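*Kitchen notes, updated 29 December 2023*

# Living with the Jallside counter arm: tips after one season

I rent the Jallside arm from Virer since April. It stands at the back of my kitchen counter, it has two fingers and a small camera, and it puts things where I ask it to put them. Several readers wrote to me after my first note and wanted to know if the service is worth the money, and how to prepare the kitchen for it. I will try to answer both, but mostly the second, as this is a page for tips.

## Before it arrives

Measure the counter twice. The base needs more depth than the leaflet says, because the cable comes out at the back and does not like to be bent. My friend Angeliki Nikolaidis had to turn her toaster sideways for this reason, and it is still sideways.

Clean the counter with plain water and a little dish soap on the day before. Do not use polish or spray wax. The feet of the base are suction type and they slip on wax. I learned this at the first installation, when the technician had to come back.

If you have stone with veins, like marble, ask for the slower camera setup. It takes 20 minutes more. With the fast one, my arm stopped several times beside a gray vein and waited, I think it believed there was an edge.

## Teaching it your things

The subscription includes 152 objects which the arm already knows. These are mainly cups, plates, cans and bottles. Everything else you teach yourself by showing it from different sides.

- Teach each object empty first, and then full.
- Do it in the evening light also. An object learned only in the morning is sometimes refused after dark.
- Give short names. "Board" works better than "the board for bread."
- When two things are similar, put a piece of colored tape on one of them. Tape that you can peel off is good enough.
- Delete what you do not use anymore. My list became slow when it was long.

Glasses with a thin stem I do not give to it at all. The manual from Virer permits it, but I prefer to carry these by myself.

## Finger pads

The pads are the part that you will buy again. The original ones are sold by Virer in packs of five pairs. Sachdeva makes a softer pad that fits on the same screws, and for smooth wood I like it more. For metal bars and handles the original is better, the soft one turns a little when the load is heavy on one side.

Wash the pads with warm water once a week. Dry them completely before you put them back — a damp pad picks up crumbs, and the crumbs scratch varnish. Do not tighten the screws with an electric screwdriver.

## Boxes, boards and racks

Most questions that I receive are about this. The arm is very sure with a box that has straight sides, and much less sure with a thing that is made from several parts, for example a board with a holder for paper towels fixed on it. It has to decide where to take it. If you let it choose, it may go for the bar, because the bar is easy to see. Teach it to take the wood. In the app you open the object, choose "grip place," and mark the long edge of the board, away from the brackets.

Take the paper roll off first if you want the board moved. A roll hides the bar and makes the whole object a different shape for the camera.

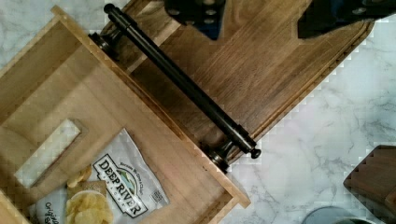 Also leave a free space of one hand between two wooden things when you can. If they touch, the arm may push both, and then you have to put one back. For a crate or caddy with a slot in the side, I mark the slot as forbidden. A finger can go in easily but when the wrist turns it comes out with difficulty.

Bags of chips and other light bags should go into a box and stay there while the box is moved. Picking up a bag by itself is possible, but the fingers close by force and not by feeling, and the chips will be smaller afterwards. If you want a bag moved alone, set the grip to the lowest level and teach it to hold only the sealed edge on top.

Put felt under heavy boards. It protects the stone, and the board slides more quietly.

## Is the service good?

In general, yes. The monthly price is fair for what it does, although the delivery and first installation cost me 441 dollars together, and this number was not on the first page of the offer. Ask for it in writing.

The telephone support is polite. Roald Skjelbred, my contact there, answered me the same day in most cases, and once he changed a setting from distance while I made coffee. I asked for a price for the Jeka rail, which lets the arm travel along the counter. It is too long for my kitchen, so I can not say how it works in daily use.

What I do not like: the app forgets the volume of the beeps after every update, and the cover for the wrist stains from turmeric. For the stain use baking soda with a few drops of water, leave it ten minutes, and wipe with a soft cloth. Lemon juice made mine dull.

Next time I will write about drawers.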